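Keeping the branch libraries open: an interview with the head of service at Halton

29/12/2021 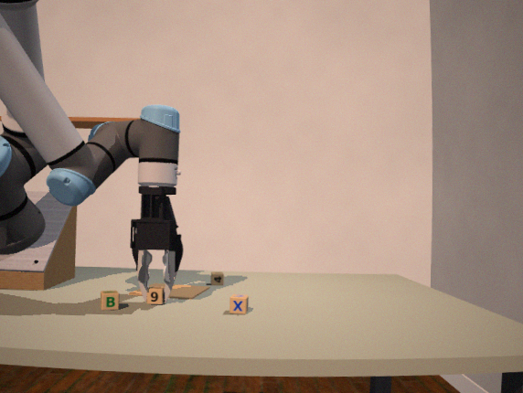 Small branches are closed too readily, in the view of one reader from Trivby who wrote to us after the last issue, and once the doors are shut the building is let go within a year. We put this to the head of the Halton library service, who asked to be identified by post only, at the end of a year in which two of the district's branches had been listed for closure and then kept.

The head of service did not dispute the point. "A branch that opens on three mornings looks expensive on paper," we were told. "The cost of the roof and the boiler is the same whether we open for three mornings or for six days. What the paper does not show is who comes in on those mornings and where else they would go."

The review, which reported in July, looked at loans, visits and the state of each building. Trivby came out badly on loans. It did far better on visits, and the service found that many people were using the reading room without borrowing anything. The head of service described this as a fault in the way the figures had been collected over the years. "We had been counting books going out of the door. Someone who reads the paper for two hours and asks for help with a housing form did not appear anywhere."

Under the arrangement now in place, Trivby and Indach share one team of staff and one budget for new stock. Around 1,000 titles have been moved between the two, mostly large print and local history. Readers may return a book to either branch. The reservation charge has been dropped for anyone under 18, and the loan period for adults remains at 3 weeks.

Asked whether sharing a team was simply a cut under another name, the head of service was direct. "There are fewer hours in total than there were 10 years ago, and I would not pretend otherwise. The choice in front of us was fewer hours or one building fewer. We asked readers, and they preferred the hours to go."

Not every reader agrees. The change to the opening times at Indach, where the late evening has been lost, brought a number of complaints from people who work in the day. The service has said that it will look at this again when the lease on the Reddy Street store comes to an end and the rent can be put towards staff time. No date has been given.

The condition of the buildings remains a concern. Trivby's windows are single glazed, and the heating at Indach was repaired twice last winter. "We have money for repairs but none for replacement," the head of service said. "I have asked for both to be put in next year's programme — I expect to get one of them."

The revised opening times are on display at each branch. Comments on the shared service may be handed in at any library desk in the district.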